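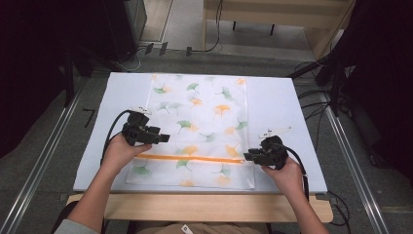 Schouten Textilpflege | Abteilung Arbeitsvorbereitung | Gerätetests

Handgreiferpaar Tresham mit Steuerpaket Lunia im Test

Wäschenetze sind bei uns die Arbeit, um die sich keiner reißt. Ein Netz flach auslegen, Reißverschluss prüfen, umdrehen, falten, auf den Stapel. Die Frage an das Tresham-Set war deshalb einfach: Kann eine Maschine das inzwischen übernehmen?

Das Set besteht aus zwei Greifern, die man in der Hand führt. Man macht die Arbeit mit den Greifern vor, Lunia wertet die Durchgänge aus, und danach soll ein zweiarmiger Tischroboter sie nachmachen. Den Roboter muss man extra mieten, wir haben ihn für die Testzeit über Mundinero bezogen.

Aufbau und Handhabung

Der Aufbau dauerte mit Kalibrieren 90 Minuten. Die Anleitung ist in Ordnung, nur das Kapitel über die Marker auf den Greifern steht an der falschen Stelle. Wer es überliest, fängt noch einmal von vorn an. Gearbeitet haben wir auf einem weißen Brett. Für weiße Netze mit Blättermuster ist das kein guter Untergrund, der Stoff hebt sich kaum ab. Der orange Reißverschluss ist dagegen gut zu erkennen.

Die Greifer liegen brauchbar in der Hand. Störend sind die Kabel, die hinten herauskommen und beim Umgreifen über das Brett schleifen. Nach 40 Minuten am Stück merkt man die Unterarme. Chang-ho Kwak hat die meisten Durchgänge gemacht und am Ende alle Viertelstunde gewechselt.

Ergebnis

Wir haben 200 Durchgänge vorgemacht, alle mit demselben Netztyp. Danach lief der Roboter allein. Das Glattziehen an den Seiten klappte zuverlässig, auch wenn das Netz schief lag. Beim einmaligen Falten blieb oft eine Ecke stehen, für die Schublade reicht das, für unsere Auslieferung nicht.

Der Reißverschluss ist das Problem. Den Schieber findet der Roboter, er bekommt ihn aber selten richtig zu fassen und zieht dann am Gewebe. Von 80 Versuchen war gut die Hälfte unbrauchbar, zwei Netze waren danach eingerissen. Mit einem anderen Netztyp, gröbere Maschen und grauer Verschluss, ging fast nichts mehr. Dafür müsste man neu vormachen.

Beim Tempo liegt der Roboter weit hinter einer eingearbeiteten Kraft. Cor Dierckx aus der Mangel meinte, man könne ihn ja nachts laufen lassen. Dann müsste trotzdem jemand danebenstehen, denn bei einem verrutschten Netz hält das Programm an und wartet auf Bestätigung.

Bewertung

Greifer: gut, Abzug für die Kabelführung.
Software Lunia: befriedigend, stabil, aber Fehlermeldungen nur auf Englisch.
Einsatz im Betrieb: derzeit nein.

Für gleichförmige Teile ohne Verschluss, Geschirrtücher zum Beispiel, würden wir es noch einmal probieren. Die Netze bleiben vorerst Handarbeit. Das Greiferpaar liegt im Schrank der Arbeitsvorbereitung und kann dort ausgeliehen werden, bitte mit beiden Netzteilen zurückgeben.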